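# Varkel sock-drying notes

Version of October 14, 2025. Maintained under the Cidach household tasks folder.

This folder holds notes and a table on drying socks on clip hangers: which ones were hung, how they were paired and whether they came off as pairs. I started it because the advice printed on packets struck me as wishful, and I still think most of it is.

## What's in it

- `socks.csv` — 3898 rows, one per sock per hanging
- `hangers.csv` — hanger type, number of clips, how it was hung up
- `notes.md` — complaints, mostly mine

There are 432 hangings in all. Of these, 98 have no drying time, and I have left the cells blank instead of guessing. Please don't fill them with an average.

## Hanging order

The rule in the notes is "pairs side by side, same colour together". It sounds obvious and it breaks as soon as one sock of a pair is still on the table. Do you leave a clip free, or close up the gap and sort it out later? The table records what was done, with no view on which is better.

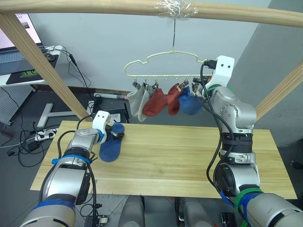

Tikkanen objected to the rule altogether, saying that pairing at the hanger only moves the work forward and that a heap of dry socks can be matched just as quickly by colour. I doubt it. Red against navy, fine, but two greys that differ by a shade are a misery once they're in a heap. The column `paired_at_hanging` is there so the argument can be had with numbers.

## Columns people get wrong

`colour` is what somebody called it on the day. "Grey", "pale grey" and "light grey" all appear and may well be the same sock. I merged them in April, regretted it and put them back.

`clip_pos` runs from left to right as you face the hanger. Turn the hanger round and it means nothing — Tudo rows before version 3 have this fault and are marked `side_unknown`.

`dry` is yes or no, judged by hand. A thick heel can be damp when the toe isn't, so treat a yes with suspicion.

## Not covered

Tumble dryers, radiators, wool. Nothing here supports a claim that one make of hanger is better than another, though I expect somebody will try.

## Changes

- v3: clip positions checked, `side_unknown` added
- v2: colour names restored
- v1: first table, no hanger file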